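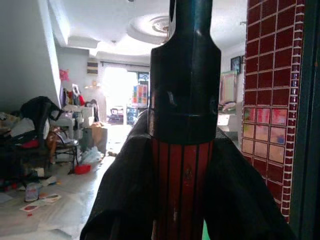 Torunn Ljungberg says you should always start a floor at the far end of the room and work back toward the door, and that anyone who does it the other way around should have to live with the footprints. I'm hoping to find people who have opinions like that!

So, I'm looking for 2 part-time cleaners for our rental house at 183 McKinnon Street in Porkau. We let it by the week through Flellance, and the last cleaning crew has moved on to a bigger place over by Jekley. It's a nice house to work in, I think – lots of daylight, lots of tile, and some pretty plasterwork on the front room ceiling that collects dust like you wouldn't believe.

Most of the job is floors. You'd sweep and mop on changeover days, wipe down the wall tiles, pick up whatever guests leave lying around (bottles, chargers, single socks) and get the cords off the floor before any water comes out.

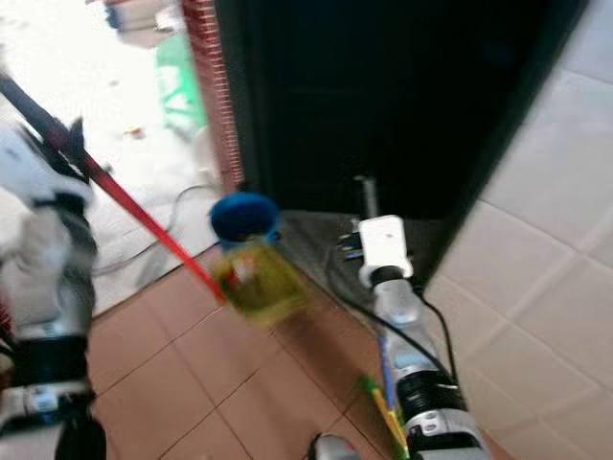 Brown-orange tile and the stone threshold at the dark doorway.

The grout is the fussy part. It's thin and it holds on to everything, so please go along the lines and not just across them. The thresholds are raised, and you'll stub a toe at least once – closed shoes, please. I supply the buckets, cloths and cleaner. If you'd like to bring your own favorite mop, go right ahead, I won't be offended. 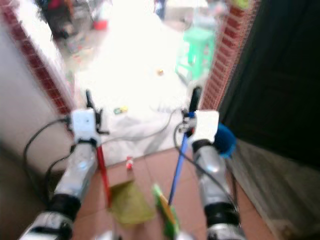
Red pole and blue pole at the doorway with the brick-patterned edges.

Pay is $17 an hour, paid the same day, plus $80 for the deep clean at the end of each month. Shifts run late morning to mid-afternoon and the first one is in September. You don't need experience in rentals, but you do need to be okay with bending, reaching and a bit of stair carrying. Pairs are welcome to apply together (sisters, roommates, whoever), and so are people who can only do every other week.

To apply, drop a note in the mailbox at the house or message me through the Flellance page. Tell me which days you can work and how you'd tackle a long tiled hallway. A few lines is plenty.

Posted Aug 14, 2026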